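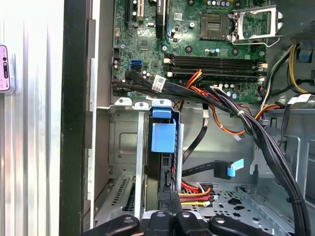

4. Storage and backup

Read section 3 (Network settings) first. The instructions below assume that the Hornasico server software has been installed, that the machine has a fixed address on the office network and that you can sign in to the control page as an administrator.

4.1 Terms used in this section

Store: the space in which shared files are kept. It may occupy one drive or a mirrored pair.

Archive: the space in which backup copies are kept. It must not be on the same drive as the store.

Job: a saved set of instructions that tells the server what to copy, where to and when.

Spare: a drive that has been prepared but not assigned. The server does not write to a spare until told to.

4.2 Before you begin

Check that the archive drive is at least as large as the store. The control page accepts a smaller one and shows an amber warning, but a full copy will fail when the drive fills.

Write down the serial number of every drive and the bay it is fitted in. The control page identifies drives by serial number only. The label faces inwards in many cases and cannot be read once the drive is in place.

CAUTION: Preparing a drive erases it. There is no undo.

4.3 Preparing a drive

1. Sign in to the control page and open Storage > Drives.

2. Find the drive by its serial number. A new drive is listed as Not prepared. A drive that has been used in another machine is listed as Foreign.

3. Select the drive and press Prepare.

4. Choose Quick or Full. Quick writes a new index only. Full also tests the surface. Use Full for any drive listed as Foreign.

5. Type the last four characters of the serial number when asked, then press Confirm.

6. Wait until the status changes to Spare. A quick preparation takes up to 20 minutes on a large drive. A full one may have to be left overnight.

Note: The page can be closed while a drive is being prepared. The work is done by the server and does not depend on the browser.

If the status changes to Rejected, open the drive's log and look for the last line beginning with E. Codes E11 and E12 point to a cable or connector. Shut the server down, reseat both ends of the data cable and try again. Any other code means that the drive should not be used.

4.4 Creating the store

1. Open Storage > Store and press New.

2. Select one spare, or two spares for a mirrored pair. The drives in a pair should be of the same size. If they differ, the extra space on the larger drive is not used.

3. Enter a name. Names may contain letters, digits and hyphens. A name cannot be changed later without moving the files to a new store.

4. Set the reserve. The server stops accepting new files when free space falls to this figure. The default is suitable for most offices.

5. Press Create.

A mirrored pair protects against the failure of a drive. It does not protect against a file being deleted or overwritten, as the change is made on both drives at once. An archive is needed in either case.

4.5 Replacing a drive

Use this procedure when a drive is shown as Failing or Failed, or when a drive is to be exchanged for a larger one. The procedure for a single drive is the same except where stated.

1. If the store is on a single drive, run the archive job by hand (see 4.7) and check that it ends with the status Complete. Do not go on until it does.

2. Open Storage > Drives, select the drive and press Release. Make a note of its serial number.

3. Tell users that the shared folders will be unavailable.

4. Shut the server down from System > Power. Do not use the button on the case. Wait until the fans have stopped, then switch off at the wall and pull out the mains lead.

5. Touch a bare metal part of the case before handling anything inside it, and again each time you come back to it.

6. Disconnect the power and data cables from the drive. Hold them by the plug. Do not pull on the wire.

7. Take the drive out of its bay. If the bay has a caddy, the drive comes out with it. Compare the serial number with your note before doing anything else.

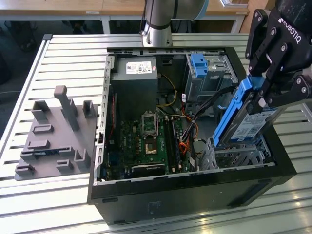
8. Fit the new drive, using the same fixings. Screws from another type of drive may be too long and can damage the casing.

9. Connect the data cable, then the power cable. Both plugs are shaped to go in one way round. Do not force them.

10. Refit the side panel, reconnect the mains lead and start the server.

11. Prepare the new drive as described in 4.3.

12. For a mirrored pair, open Storage > Store and press Rebuild. For a single drive, create the store again as described in 4.4, using the same name, and then restore from the archive as described in 4.8.

Files can be opened and saved while a pair is being rebuilt, but the server will respond more slowly. Avoid starting a backup job until the rebuild has ended.

CAUTION: During a rebuild only one drive holds a full copy of the files. Do not shut the server down.

4.6 Setting up a backup job

1. Open Backup > Jobs and press New.

2. Enter a title. The title appears in reports and in e-mail notices and may be up to one line long.

3. Under Source, tick the folders to be copied. Ticking a folder includes everything below it. To leave out a folder, open the one above it and clear the box.

4. Under Destination, select the archive. If the list is empty, no archive drive has been assigned. Open Storage > Archive and assign a spare.

5. Choose the type. Full copies everything each time. Changes copies only files that are new or altered after the last successful run. The first run of a Changes job is always full.

6. Set the schedule. Choose a time at which the office is closed. Two jobs with the same destination cannot run together. The later one waits.

7. Set the number of versions to keep. When the limit is reached, the oldest version is removed after the next successful run and never before it.

8. Under Notices, enter the address to which reports should be sent and press Test. If no message arrives, check the mail settings in 3.6.

9. Press Save.

Path length: The combined length of folder names and file name, counted from the top of the store, must not exceed 195 characters. Files with longer paths are left out of the copy and listed in the report under Skipped. Shorten the names and run the job again.

Open files: A file that is locked by a user is tried again at the end of the job. If it is still locked it is listed under Skipped. Accounts packages such as Kimar hold their data files open for as long as any user is signed in, so users should sign out at the end of the day.

4.7 Running a job by hand

1. Open Backup > Jobs.

2. Select the job and press Run now.

3. Wait for the status to change from Running to Complete, Partial or Stopped.

Partial means that the job finished but skipped one or more files. Stopped means that the copy cannot be used. Read the report in both cases. Running a job by hand does not alter its schedule.

4.8 Restoring files

1. Open Backup > Restore and select the archive.

2. Select the version by date.

3. Tick the files or folders required.

4. Choose Original place or Other folder. If you choose Original place, newer files with the same name are replaced without a further prompt. If in doubt, choose Other folder and compare the two.

5. Press Restore.

Access rights are restored with the files. If the owner of a file no longer has an account, the file is given to the administrator.

4.9 Messages

Message 2: Archive not found. The archive drive is disconnected or has been released. Check Storage > Drives.

Message 20: Reserve reached. Free space in the store has fallen to the reserve. Remove files or fit a larger drive.

Message 69: Version mismatch. The archive was written by a later release of the software. Update the server, then try again.

If a message is not listed here, save the log from System > Logs before restarting. The log is cleared on restart.

Section revised August 25, 2020. Text: Mohandas Shetty. Checked against the current release: Vignesh Joseph.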